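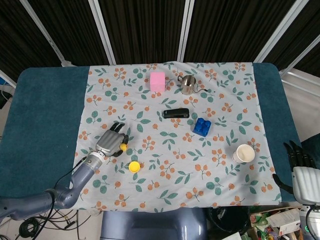 Uchenna Mohammed replied that the left hand still lets go late when the timeout is set to 3000 ms, and asked whether we'd tried 400.

**Ticket 15, Flinden project, grasp tests**

- Tried 400 on the left hand. It opens on command, but the thumb lags behind the fingers.
- Restarted the Kekana controller. No change.
- Right hand not tested yet.

**Next:** swap the thumb settings with last April's file and run the ball again before the stapler.

Status: open, with Emese Szekeres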